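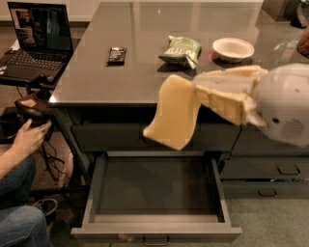 September. Second week of the soft fingers, and I have started dreaming in yellow.

Plan for the morning was the snack-to-drawer task, soft gripper against the old Dostura two-jaw, same counter, same drawer, same handheld controller. I wrote "same everything" at the top of the log sheet and underlined it, so naturally by ten the network had dropped and the laptop feed was coming in with a delay you could have brewed tea in. Restarted it. Restarted me.

The chip bag is the villain of the week. The Dostura treats a bag of chips the way my uncle treats a stuck jar lid, and by lunch on its last day there was mostly crumb in there. The soft fingers are kind to it. They are so kind that on the first try they let it slide back onto the counter, where it lay looking pleased with itself. Opened the grip a bit wider, came down lower, tried from the crinkled end. Better. Yareli Tovar says I'm babying it and should just close all the way and trust the padding. I closed all the way and trusted the padding and the bag went in the drawer. I did not tell her until after lunch.

The chocolate bar is the other way around. Flat, small, sits tight to a glossy top, and those big paddle tips can't get under it. I pushed it halfway to the far end of the counter before admitting I was playing shuffleboard. The two-jaw picks it up like a pen. One point to the ugly one.

The bowl has a thick rim and both of them like it. Boring bowl. I'd like eleven more just like it.

What bothers me is the droop. When I bring the fingers out over the counter lip to line up with the drawer, the tip hangs lower than the screen makes me believe, and I've brushed the top drawer front more often than I care to write down here. It's in the log, where Yareli can read it. Olvera, who sold us the fingers, suggests a stiffer insert. The insert comes from their Gundville warehouse and costs $81, plus shipping, plus my dignity, as I told them in the spring we wouldn't need it.

Totals, for when I lose the spreadsheet again: 1,373 tries in all, 604 with the Dostura and the rest with the soft pair. Somewhere in there is a fair comparison. I suspect the later soft runs look good mainly for the reason that I've gotten better at driving — my thumbs have, anyway. Plutimlow (the controller software, which updates itself whenever I sit down) changed the stick sensitivity on us partway through and I'm still arguing about whether the runs before that should count. I say yes. I did them.

Tomorrow the Dostura goes back on for the chocolate, one more round, with the sensitivity set where it is now. Need to ask about the insert, buy more chips, and find out who keeps shutting the drawer between runs. Home late. Leftover soup.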